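The Dishwashing Elective

The course is listed in the catalog as Applied Manipulation, three credits, and the students call it Dishes. It meets in September, when everyone still has hope, and by the end of the term 11 people will have spent an alarming share of their young lives trying to get robots to put one bowl inside another.

Carol Whiteley has taught it long enough to have heard the jokes. "Parents ask what their kid is working on," she says. "The kid says stacking bowls. Then there's a silence, and then they ask me about tuition."

The assignment fits on an index card. Teams get a set of bowls, a table and a robot arm, and must stack the bowls by color in an order drawn from a hat on the day. A full trial is 30 stacks. The teaching code is called Stasik, after a cat, and it has the cat's attitude toward instructions.

I sat with the team that calls itself Risari, a name whose origin all three members explained to me differently. Amna Swati does the programming. Keerthana Menon trains the model, which means she has guided the arm through the job by hand 338 times and now nests her own cereal bowls with the same slow wrist. Grigore Radu describes his role as "morale and cables."

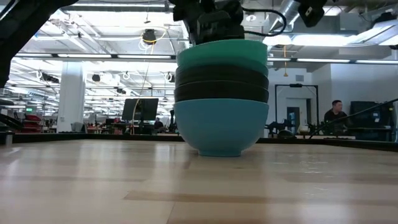
A bowl, Menon told me, is a mean little object. It has no corners and no handle, and if you set it down slightly off, it leans, and the lean gets passed along to whatever comes next. People fix this without noticing. We give the thing a nudge and go on complaining about our day. The arm has to be taught the nudge, and then taught when to stop nudging, and this second lesson took Risari most of a month.

Their rivals, a pair who go by Pintér, decided early to skip learning altogether and write out every motion by hand. Yasir Kakakhel, who wrote most of it, showed me the file with the pride of a man who has built a cathedral from matchsticks. It worked beautifully until somebody bumped the table.

Grading is blunt. A stack counts if it is in the right order and still standing when Whiteley finishes saying "okay." She says it at different speeds, and there have been appeals.

Risari's best score so far is 84 percent, a number Swati gives quickly and Radu gives with a flourish. The missing stacks bother Menon, who keeps a notebook of them – color order, time of day, what the bowl did. One entry reads, in full, "sulked."

I asked what she plans to do after graduation. She said she'd like to work on mugs.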